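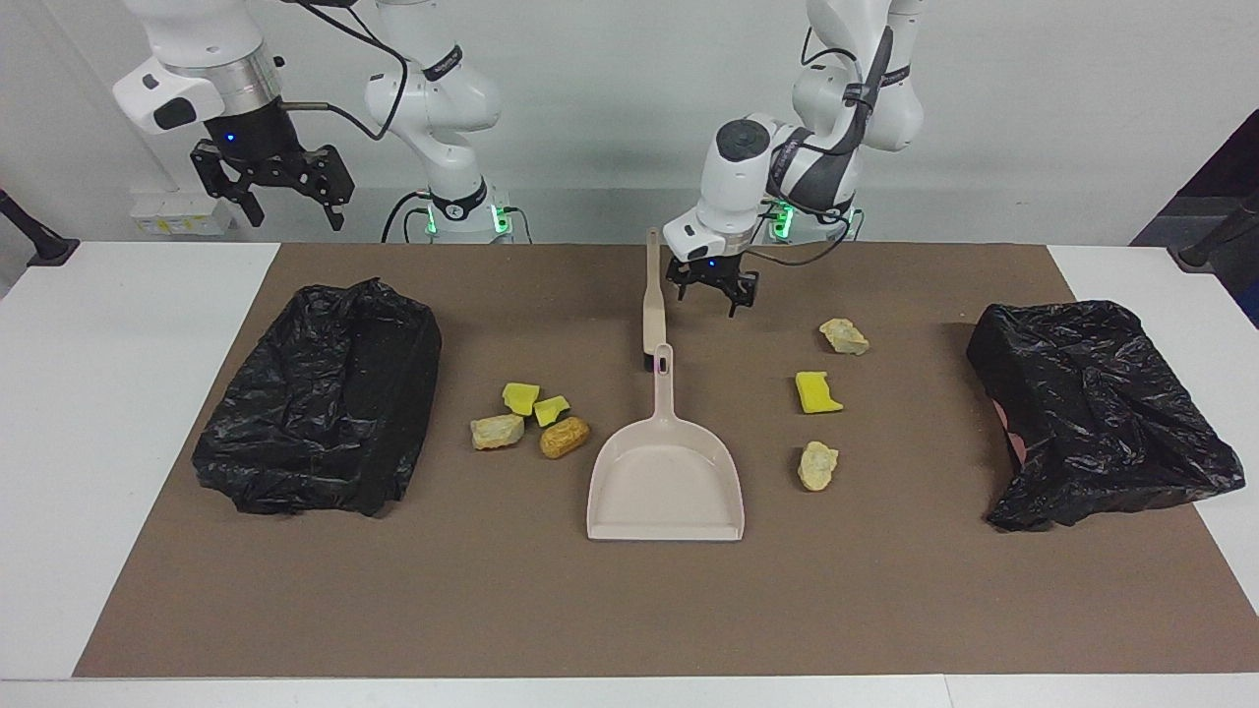
Jhonatan Taipe
Instructor, Housekeeping and Workroom Care
21 March 2023

Session 3: Sweeping Up a Tabletop

Welcome back, everybody! Last session was floors, and I promised you something smaller for this one. Small is where I get excited, so bear with me. A tabletop is the best place to learn a brush and dustpan properly, because everything is right up at eye level and you can watch how each bit of dirt behaves when the bristles touch it.

What we are picking up

The practice mess is yellow sponge pieces, pale stony lumps and one tan, lumpy oval thing, all on a big brown mat. I love this mix. Sponge is light and a bit grabby, so a fast stroke can send it skipping off somewhere you didn't want it. Stony pieces have weight and like to roll. Oval things roll too, but in a curve, and you will chase one at least once before you get the feel of it (I still do).

Before you sweep, try this: give one piece of each kind a gentle nudge with the brush and see how far it goes. Write that down in your notebook. You'll use it in the exercise on page 2.

The brush

A small hand brush wants a loose wrist. Hold it low on the handle, with your thumb on top, and let the bristles bend just a little. If they're splayed out flat you are pushing too hard and they will spring back and flick. Short strokes, always toward the pan, and lift the brush on the way back instead of dragging it.

On a mat, go a bit slower than you would on bare tabletop. Any texture at all will hold on to crumbs, and a second pass at a slightly different angle gets most of what the first one left. It's very satisfying when you hit the right angle!

The dustpan

Set the pan down before the first stroke. Lip flat against the mat, handle tipped up only slightly. The most common mistake in the June group was a pan that hovered, even by a hair, and then all the fine stuff went straight underneath. Press the lip down with the heel of your hand and you'll feel it seat.

Work from the far side toward yourself, then from the sides in. Light pieces first, heavy ones after. When a line of dust is left at the lip, pull the pan back an inch and sweep again, and repeat until the line is gone. A pale pan like our beige one makes dark dust easy to spot, and I'm fond of it for that.

The bag

We use black plastic trash bags in this course. Open yours fully before you pick up the pan, and fold the top edge outward into a cuff so that it stays open. Lower the pan well inside, tip, and give the back of it one tap. Please don't shake it! Shaking is how sponge crumbs end up on your sleeves. Brush out the pan with the hand brush while both are still inside the bag.

If you have heavier or sharp-edged pieces, put one bag inside another. Tie off when the bag is two-thirds full, never to the brim.

A little history, because I can't resist

My great-grandmother kept a household book, begun in 1885, and there's a whole page in it on crumbing a table between courses. Her advice was to sweep "as though the crumbs were asleep." I have never come up with a better way to say it. The page is copied in the Wornitz reader, p. 173, if you'd like to see her handwriting.

Exercise for pairs

One person sweeps, the other watches only the lip of the pan. Swap after each round. Do three rounds:
Round 1, sponge pieces only.
Round 2, stony pieces and the oval one.
Round 3, everything together, scattered right out to the edges of the mat.

After round 3, lift a corner of the mat and look under it. Then check the strip of table along each side, where runaways like to stop.

For next time

Read the Wornitz chapter on cloths and damp wiping. Bring one cotton rag from home, the older and softer the better.

Questions: Jhonatan Taipe, Ayala Building, Room 2 | © 2023 Brendus Adult Learning | Back to top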